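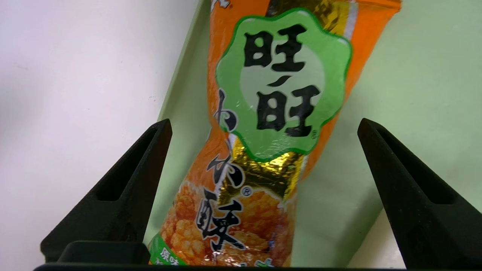
Want Want rice crackers, from our snack range

About Divura

Divura is a family-run wholesaler of Asian snacks and dry goods. Philomena Keane and Murali Nadar opened it in October with one van and a rented unit. We now carry 178 products and deliver to over 1497 shops and cafes.

Orders placed before 4 p.m. go out the next morning. 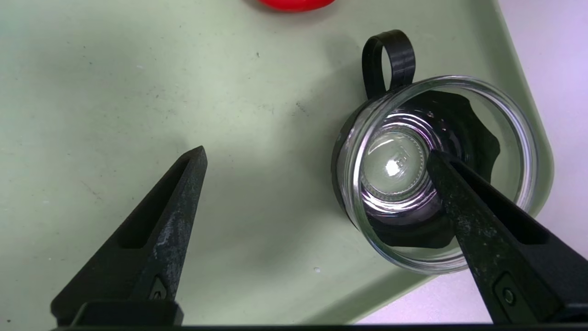 There is no minimum order for pickup. Delivery is free from 10 cases up.

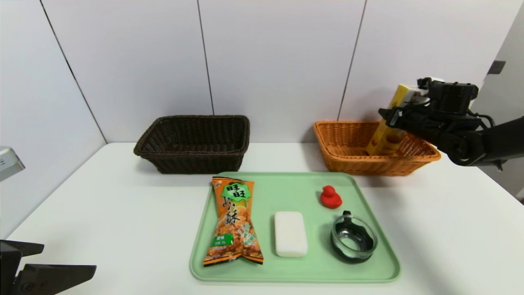 Small shops often ask us how to set out a new line. Satish Bhat handles those calls and can send a shelf plan. For counters he likes plain wicker baskets, one dark brown and one lighter, with a gap between them so customers can tell two flavors apart.
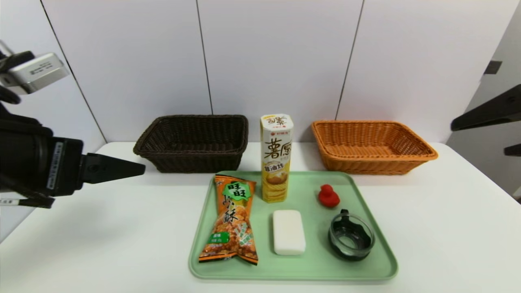
Tastings can be booked through Anil Suvarna. He brings the stock and you provide a table. A pale green tray with a raised lip, set in front of the baskets, is enough for samples.

Accounts: Stepan Vasylenko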